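We use cookies to remember your basket and to see which pages people read. Carry on browsing and we'll assume that's fine with you, or change your settings at any time.

About us

Hello, and thanks for clicking on the page that most people skip! I'm Fergus Dow and I run Trurum, a small bookbinding and repair workshop in Prikthorpe. We mend books, we bind books from scratch, and we teach people to do both. If you've come here with a family Bible whose cover has dropped off, or a cookery book that's mostly flour and sticky tape, you're in the right place.

How I got into it

I didn't set out to be a bookbinder. I was working in a stationery wholesaler's and I bought a box of old hymn books at a jumble sale, mainly for the box. One of them came to bits in my hands on the bus home and I could see how it had been sewn, all those folded sheets caught together with one long thread, and I was completely hooked. I took the rest apart too (sorry, hymn books) and put them back together very badly. Then I found an evening class and did it again, slightly less badly, and after that I spent three years at Marsden Bindery, sweeping up, sharpening knives and eventually being let near the gold leaf.

Marsden was a proper old trade bindery, mostly library work and account books. When it closed I bought two nipping presses, a board chopper and a sewing frame from the sale, and I still use all of them every week. The board chopper weighs more than my car, or feels like it. Getting it up the ramp in Prikthorpe took a whole morning and cost me a toenail.

What we do

Repairs are the biggest part of it. Loose pages, split hinges, broken spines, corners the dog has had. I'll always try to keep as much of the old book as I can, so if your grandmother wrote on the endpapers then the endpapers are staying. We've had 763 books through for repair since I started keeping a ledger, and I can tell you that the commonest by a mile is the children's atlas. I've no idea what people do to atlases. Cookery books come next, then Bibles, then school prize books with those thin shiny covers that crack if you so much as look at them.

We also make new bindings: theses, wedding albums, visitors' books for guest houses, blank sketchbooks in whatever paper you like to draw on. Cloth is the cheapest, leather is the dearest, and half leather with a nice paper on the sides sits in between and is what I'd pick if it were my money. The marbled papers are made here in the winter, when it's quieter and I can have the size trays out on the benches without somebody putting an elbow in one.

The one thing I say no to is laminating. Please don't laminate old things! I've had some very sad phone calls about it.

Our workshop classes

I started teaching because people kept hanging about after they'd dropped a book off, asking what the glue was. (It's wheat paste, or PVA, or a mixture, and I could talk about it until teatime.) So now there's a beginners' day, where you go home with a sewn notebook in a hard case, and a longer course of 13 evenings which starts in October and takes you through to a rounded and backed book with headbands. You sew the headbands yourself, in silk. There will be some language at that point but everyone gets there.

You don't need to bring anything except an apron and your reading glasses if you wear them. Tea's free, biscuits are free, and the paste brushes have to be washed out at the end or I get grumpy. If you're left-handed, tell me when you book and I'll set your place up the other way round – most of the instructions in books are no help to you at all.
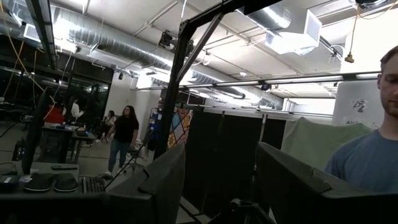 The other thing to say about the classes is that nobody minds if you're slow. I'm slow. A full leather binding takes me the best part of a fortnight with all the drying and pressing, and the bits in between are when you notice what's gone wrong while there's still time to fix it. People who work in a hurry all day seem to like that part the most, once they've stopped trying to hurry the paste.

Talis

A few years ago I started sewing up notebooks out of the offcuts, and they sold so quickly from the front counter that they ended up with a name of their own. Talis notebooks are all hand sewn, they open flat, and no two covers match, as they're made from whatever cloth is left on the end of the roll. Last year we made 1,450 of them, which is a lot of needle holes. You can get them plain, ruled or with squared paper. I'm told the squared ones are very good for knitting patterns, and a bell-ringer buys a stack every spring for reasons he has explained to me twice and I still don't follow.

If you'd like a batch for a wedding or a leaving present we can stamp a name on the front, but do give us six weeks.

Coming to see us

The workshop is at the back of the old seed merchant's in Prikthorpe, through the green double doors and up the ramp. Ring the bell and give me a minute – if I'm halfway through gluing up a spine I can't let go of it. Mornings are best for bringing in repairs, as the light's good and I can have a proper look with you there. I don't charge for looking. If the repair would cost more than you'd want to spend I'll say so, and quite often I can show you how to tidy it up at home with a strip of Japanese tissue and some patience.

If you can't get here you're welcome to post a book, but please ring first, and please wrap it in something clean before the bubble wrap goes on. Newspaper comes off on cloth. Our postage rate for returning a single repaired book is the same wherever you are in the country, and it goes tracked and signed for.

The waiting list for repairs is 33 books long as I write this, so it'll be a couple of months before yours reaches the bench. I'll ring you when it does, and again before I do anything that can't be undone.

Fergus

Recent from the workshop

How to store big books (lying down, please)
Wheat paste: my recipe and what to do about lumps
Talis notebooks: new cloths for the spring
What to ask before you have a thesis bound
Removing sticky tape, and when to leave it alone
Beginners' day: what you'll make and what to wear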